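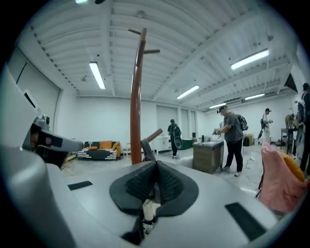
Figure 3. View from the hand-held gripper in the shared workshop, with the coat rack pole directly behind the finger pad.

4.2 Collection in the shared workshop

The case for hand-held grippers in home-built projects rests largely on the claim that data can be gathered anywhere, by anyone, with no robot present. We tested the claim at Vernance, a members' workshop where two of the authors built their grippers from printed parts. We came away less convinced than we had expected to be.

Over the sessions held in February we logged 1,011 demonstrations, of which 132 involved the coat rack. Figure 3 is typical of the viewpoint. The pole rises close behind the finger pad and carries on up toward the ceiling, and its hook arms branch off at different heights and angles. Much of the rest of the view is taken up by the room: fluorescent lights, white doors along the back wall, an orange-cushioned sofa, people busy with their own tasks. Earlier reports treat such clutter as free variety. We doubt it. A policy trained on a few afternoons in one building may simply learn the building, and a large count of demonstrations does little to rule that out.

Soft items raise a second problem. The crumpled pink fabric at the lower right of Figure 3 partly covers the edge of the gripper, and cloth in that position can hide contact at the moment it matters most. Of the coat rack demonstrations, we discarded 68 on review -- more than half. Lâm, who did the first pass of labeling, kept several that Vītola later rejected, and their notes suggest that the two were judging different things: one looked at whether the item ended up on a hook, the other at whether the approach could be repeated by an arm.

We had set a target of 1,000 demonstrations before the build began, mainly as it was a round number. We can't defend it on better grounds, and we would ask the same of other home builds that quote a similar figure. The Ernatar arm used for playback is covered in Section 5.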